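Laver un pull en laine à la main et le faire sécher à plat

Entretien du linge – Fiches pratiques
Par Ruan Ntuli

Les pulls en laine passent mal l'épreuve du tambour. Même le programme « laine » d'une machine récente brasse trop pour une maille ancienne ou un fil un peu poilu. Le lavage à la main prend une vingtaine de minutes, plus le séchage, qui se fait tout seul. La méthode décrite dans cette fiche convient au mérinos, au mohair, à l'alpaga et aux mélanges laine et acrylique. Pour les vestes doublées et les pièces avec épaulettes, voir la fiche sur le pressing.

Ce qu'il faut

Une bassine de 10 litres ou un lavabo bien rincé
Une lessive liquide pour laine, sans enzymes (j'utilise la Cellau, n'importe quelle autre convient)
2 grandes serviettes éponge
Un mètre ruban
Une surface plane, assez grande pour le pull avec les manches dépliées

Avant de mouiller

Lisez l'étiquette. Une bassine barrée signifie que le fabricant déconseille tout lavage à l'eau, même à la main. Une main dans la bassine, c'est bon.

Mesurez le pull à plat : largeur sous les bras, longueur depuis l'encolure, longueur des manches. Notez les trois chiffres sur un bout de papier. Ils serviront à la mise en forme, et on regrette toujours de ne pas les avoir pris. Retournez ensuite le pull sur l'envers et fermez les boutons s'il y en a.

Pour une couleur foncée, faites un essai : humidifiez un coin de l'ourlet, pressez-le dans un mouchoir blanc et regardez. Si le mouchoir se teinte, lavez le pull seul et écourtez le trempage.

Le lavage

Remplissez la bassine d'eau à peine tiède, en dessous de 30 degrés. Versez la lessive et mélangez avant de mettre le pull. Une dose de bouchon suffit. Avec les concentrés comme Wudolum, mettez-en la moitié.

Plongez le pull et appuyez dessus jusqu'à ce qu'il soit imbibé. Laissez tremper dix minutes, cinq si la couleur dégorge. Pressez doucement deux ou trois fois, surtout aux poignets et sous les bras. Ne frottez pas et ne tordez pas. C'est le frottement qui feutre la laine, avec les écarts de température.

Videz la bassine en retenant le pull d'une main. Ne le soulevez pas par les épaules, il pèse lourd une fois gorgé d'eau et il s'allonge. Rincez à la même température, deux fois, trois si l'eau mousse encore. Une cuillerée de vinaigre blanc dans le dernier rinçage peut aider à retirer les restes de lessive.

L'essorage

Pressez le pull en boule contre la paroi de la bassine. Étalez-le ensuite sur une serviette, rabattez les manches et roulez le tout comme un biscuit roulé. Appuyez avec les avant-bras sur toute la longueur du rouleau. Déroulez, puis recommencez avec la deuxième serviette. À la fin, le pull ne doit plus goutter du tout.

La mise en forme

Choisissez une surface plane à l'écart d'un radiateur et du soleil direct. Une table, un séchoir horizontal ou un lit font l'affaire. Sur un lit, intercalez une serviette sèche, sinon l'humidité descend dans la couette. Les filets de séchage comme ceux d'Ulden prennent moins de place et laissent passer l'air par-dessous.

Étalez le pull, reprenez vos mesures et ramenez les bords à la bonne largeur en poussant avec la paume. Resserrez les côtes des poignets et du bas avec les doigts. Tirez sur les manches seulement si elles sont plus courtes qu'avant.

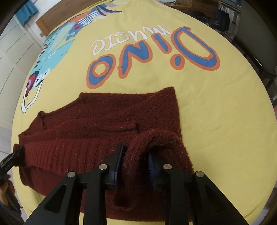 Combien de temps faut-il attendre avant de ranger le pull ?

Comptez deux jours pour une maille épaisse, un seul pour un mérinos fin. Touchez les coutures des aisselles et le bord de l'encolure : ce sont les derniers endroits à sécher. Un pull lavé le samedi matin est en général prêt le lundi.

Retournez le pull à mi-parcours et changez la serviette de dessous si elle est mouillée. En hiver, dans une pièce peu chauffée, il faut parfois une journée de plus. En août, fenêtre ouverte, une nuit m'a déjà suffi pour un gilet léger.

Les bouloches

Attendez que la laine soit complètement sèche. Tendez la maille sur le plat de la main et passez un peigne à laine dans un seul sens, sans appuyer. Les rasoirs électriques vont plus vite mais attrapent les fils tirés. J'ai troué un coude comme ça. Sur le mohair et les fils duveteux, je n'utilise ni l'un ni l'autre, j'enlève les plus grosses boules aux ciseaux.

Le rangement

Pliez, ne suspendez pas. Un pull lourd sur cintre prend des bosses aux épaules en quelques semaines. Pour l'été, mettez les pulls propres dans une housse en coton fermée. Les mites visent d'abord les vêtements portés, à cause des traces de sueur et de nourriture. Le bois de cèdre les gêne un peu tant qu'il sent, il faut donc le poncer légèrement chaque année.

Si le pull a rétréci

Faites-le tremper une demi-heure dans de l'eau tiède avec deux cuillerées d'après-shampoing, pressez sans rincer, puis étirez-le à plat par petits coups jusqu'aux mesures notées au départ. On récupère un ou deux centimètres. Sur une laine vraiment feutrée, ça ne marche pas.

Si le pull s'est agrandi

Remouillez-le entièrement, essorez-le bien dans les serviettes et resserrez la maille à la main au moment de l'étaler. Pour des poignets détendus, on peut passer un fil élastique fin sur l'envers, dans les côtes. Celui d'Aebischer existe en plusieurs teintes foncées.

Fiches voisines : Détacher la laine – Repriser un coude – Laver une couverture en laine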